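How to Run a Hand-Held Gripper Demonstration at an Open Day

Posted 22nd November by the Oscombe workshop desk

These steps cover a visitor demonstration in which people pick up and move small objects with a hand-held gripper, and the recordings are shown to them afterward. They follow the procedure used at the Oscombe open day and assume that you already have a working gripper, a charged battery and a recording computer. Arm setup is covered on a separate page.

1. Choose the room

Use a room with at least two work surfaces at different heights or in different colors. A desk and a small side table are enough. A chair can serve as a third surface if its casters are locked or the seat is held. Leave a clear path between the stations that two people can walk side by side.

Check the light before visitors arrive. Ceiling lights and a window on the same side give hard shadows inside the jaws. Turn off one or the other. Desk lamps can stay where they are if the bulb is out of view from the pick position.

2. Prepare the gripper

Wipe both jaw pads with a dry cloth. Close the jaws fully and confirm that the pads meet along their whole length. Open them and repeat 9 times. If the width reading does not return to the same value at each close, rerun the zero routine.

Set the recording limit to 2000 frames per take. Visitors tend to hold the trigger after the task is over, and without a limit the files become too long to replay on the spot. At Oscombe the longest useful take was 979 frames.

3. Pick the objects

Keep to objects that fit the jaws with room to spare on each side. Light things with a simple outline work best for a first try: a ball, a marker, an empty can. Avoid glass and anything with a loose lid. Flat items should wait until the visitor has made a few picks, as they have to be tilted up at one edge before the jaws can get under them.

Do not clear the room of ordinary furniture and decorations. The Stidano replay tool lines up one take with the next by matching fixed points in the background, and it loses its place against a bare wall.

4. Brief the visitors

Allow two minutes. Cover the following in this order:

- Hold the body level and keep fingers off the pads.
- Approach slowly, stop, then close.
- Lift straight up before moving sideways.
- Open the jaws only when the object is touching the surface.

Get consent for recording on paper. Faces are pixelated before any take leaves the building, and visitors should be told so.

5. Run the stations

Work with no more than two visitors at a time. Start each one at a different surface and have them swap after three picks. The operator stands to the side of the visitor's free hand and calls the start and end of each take.
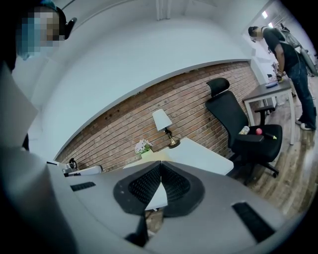 Between takes, set the gripper down on its back with the jaws open and check that the file has been written. The Tondanari logger shows a green bar when the save is complete. If the bar stays gray, wait before starting again; a second take begun too early overwrites the first.

6. Replay and close

Show each visitor one good take and one failed take, at half speed. Most questions come up here, so leave more time than you think is needed. The Oscombe session took 34 takes and the replay ran longer than the picking.

Copy the files to the Ardeleanu drive at the end of the day, compare the file count with the paper log, and charge the battery overnight. The next session is planned for January, with the same object list and a revised consent form.

Contact the workshop desk | © Oscombe | Back to top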